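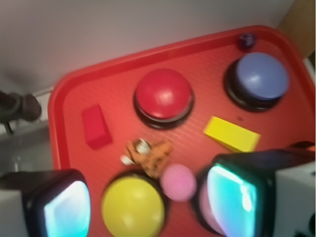 **Category: tidying and sorting / tabletop**

# Jikstead Chores

Jikstead Chores is a set of short manipulation recordings for anyone who wants to know how close machines are to doing the dull jobs at home and on the shop floor. Picking up toys, clearing a tray, putting the small parts back where they go. We think the answer is "closer than last year, and still not close enough," and we find that a pretty exciting place to be!

The tidying category uses everyday clutter on a red plastic tray. There are dome buttons in red, blue and yellow, a couple of blocks, a pink ball and a soft-looking little toy figure, so one policy has to cope with hard edges, round things and fur-colored things that don't keep a fixed shape in the camera.

## What's in the release

- 2,625 episodes, each with wrist video, joint states and gripper width
- 161 written instructions, in plain household English ("put the red block by the blue button")
- a held-out split of 1,000 episodes, same objects, new layouts
- baseline checkpoints from Orkedum, our training code

The Tamihana split covers shop-floor work (bin picking, sorting fasteners) and lives in its own folder. It has a different gripper, so please don't mix the two without reading `tamihana/NOTES.md` first.

## How well does it work?

Our best Orkedum baseline finishes 67 percent of the held-out tidying episodes. We were thrilled with that, having started the project with a policy that mostly pushed the ball into a corner and stayed there.

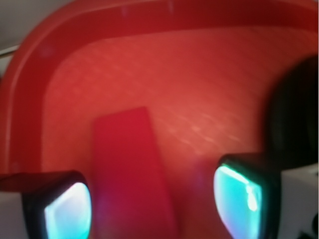

Color is where most of the remaining failures come from. The baseline finds the yellow block easily in almost any layout, then hesitates over anything close to the tray in hue. A red block standing on a red floor, with streaks of reflected light across the plastic and a finger on either side, gives the network very little edge to hold on to, and at that range everything is a bit blurred as well. People do this kind of pick by feel. We'd love to see someone try it with the touch channel switched on – the data is there, under `touch/`, and our baseline ignores it completely.

## Known problems

- Motion blur on fast approaches. We left those episodes in.
- Instructions say "tray" and "container" for the same thing.
- Gripper width drifts a little over long sessions. Run `flellitz calibrate` before training (Flellitz is the small toolkit in `tools/`).
- No folding, no liquids, nothing with a lid. Lids are planned for the next release.

## Getting started

```
pip install -e tools/flellitz
flellitz fetch --split tidying
flellitz view --episode 161
```

Layouts, odd failures and better numbers are all welcome in the issue tracker. If your policy beats ours on the red block, please send the video too!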